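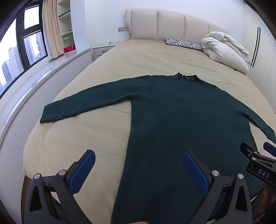 Clube de Tricô e Malhas da Tirnholm — Página de opinião

Dobrar malhas em cima da cama: uma defesa

Vou escrever isto depressa, tenho meia hora antes de fechar a página de janeiro e a Sorcha Munro já me pediu o texto duas vezes. Tema: a dobra da camisola. Sim, outra vez.

Houve discussão na última reunião. Começou com uma pergunta inocente (onde é que cada um dobra as malhas em casa) e acabou com gente a falar alto. O Craig MacAulay dobra em pé, contra o peito, queixo a segurar a gola. Diz que demora nada. Acredito. Também vi o estado da prateleira dele.

A minha posição é simples. Uma camisola de malha dobra-se deitada, esticada, numa superfície maior do que ela. E em quase todas as casas a única superfície maior do que uma camisola de manga comprida aberta é a cama. A mesa não chega, as mangas caem dos lados e puxam. A tábua de passar é uma piada, estreita, serve para camisas e mal. O sofá tem almofadas, vincos, migalhas. Fica a cama.

Uma camisola verde-escura num lençol bege, por exemplo. Vê-se tudo. Vê-se a gola pequena, meio franzida, vêem-se os cotões claros espalhados no corpo, vê-se a ruga onde a manga encontra o tronco. Quem dobra contra o peito não vê nada disto. Dobra a ruga para dentro e guarda-a. Em março tira a camisola e lá está ela, a ruga, agora com ar de quem paga renda.

Lençol claro para malha escura, já agora. E o contrário também. Parece mania mas experimentem dobrar uma malha preta numa colcha azul-marinho ao fim da tarde, com a luz que há no inverno. Não se encontra a bainha.

Dizem-me que é muito trabalho. Esticar, alisar, abrir as mangas uma para cada lado. Ora. Cronometrei? Não. Nem vou cronometrar, que isso era dar razão ao Craig. Mas é um gesto que se faz enquanto se ouve rádio, e o corpo aprende. Primeiro os ombros, que é por onde se percebe se a peça está direita. Depois as mangas. Alisar com a palma da mão, sem puxar, do meio para fora. A malha cede quando se puxa e depois não volta, ou volta torta. Aprendi isto com um casaco que já não existe.

Agora os cotões. Há uma escola que diz: cotões tiram-se antes de lavar. Outra que diz: depois de secar. Eu digo que se tiram quando se vêem, e vêem-se quando a peça está aberta em cima da cama. Com a mão, com fita-cola, com a escovinha. Numa malha felpuda e sem brilho qualquer pontinho claro salta à vista, e ainda bem. O que me irrita são as pessoas que compram a máquina de cortar borbotos e a passam em tudo, cotão, borboto, fio solto, tanto faz, e depois vêm ao clube com um buraco no cotovelo perguntar se tem arranjo. Tem quase sempre. Mas era escusado.

(A Sorcha discorda em parte. Ela usa a máquina e nunca furou nada. Fica registado.)

Outra coisa, os cabides. Não. Já se escreveu sobre isto nesta página e eu próprio escrevi, e continuo a ver camisolas boas penduradas com aqueles dois bicos nos ombros, como se tivessem engolido o cabide. Malha pesa. Pendurada, desce. A manga cresce dois dedos, a bainha ondula, e a culpa é sempre da lã, que era fraca, que já não se faz lã como antigamente. A lã é a mesma. Está é pendurada.

Sobre o método propriamente dito, há três que respeito. O retângulo clássico: mangas para as costas, lados para dentro, depois ao meio. O terço, em que a bainha sobe até um terço e a parte de cima desce por cima, bom para gavetas baixas. E o rolo, que eu só uso em viagem e mesmo assim contrariado, porque o punho fica sempre virado para fora a olhar para nós. Há quem jure pelo rolo. O grupo da Halliday, lá em baixo, enrola tudo, até mantas. Somos vizinhos, não se discute.

Eu faço o clássico. Costas para cima, gola junto às almofadas, bainha do meu lado. É assim que os braços chegam. Se puserem a gola virada para vocês têm de se debruçar para apanhar a bainha e acabam com um joelho em cima do colchão, e o lençol franze, e a camisola anda com o lençol. Lençol de baixo bem esticado ajuda muitissimo. Cama desfeita não serve, dobrar malha em cima de um edredão é dobrar em cima de uma nuvem, nada fica direito.

O Craig respondeu a isto tudo com um argumento que me custou: que a vida é curta e que uma camisola é para usar. Pois é. Não tenho resposta completa. Tenho só isto, que uma peça de manga comprida feita à mão leva semanas, há malhas no clube que levaram o inverno inteiro, e tratá-la em cinco segundos contra o queixo parece-me falta de educação para com quem contou as malhas. Mesmo quando fui eu que as contei. E mesmo as compradas, que alguém as desenhou e alguém as coseu.

E há o lado egoista da coisa. Uma camisola aberta em cima da cama é uma camisola que se inspeciona. Apanham-se pontos a fugir no punho antes de serem um buraco. Percebe-se que a gola alargou. Decide-se se vai para a gaveta, para o cesto do arranjo ou para dar. Contra o peito não se decide nada, só se arruma.

Quanto ao sítio para guardar, gaveta antes de prateleira, e pilhas baixas. A de baixo sofre. Se a pilha já inclina, é porque são camisolas a mais e a conversa é outra, fica para a próxima página, que também já prometi escrever sobre traça e sacos de alfazema e ainda não escrevi.

Respostas e insultos para a Sorcha, que é quem recolhe. O Craig já pediu espaço para responder e vai tê-lo, desde que traga uma camisola dobrada por ele e a deixe abrir à frente de toda a gente.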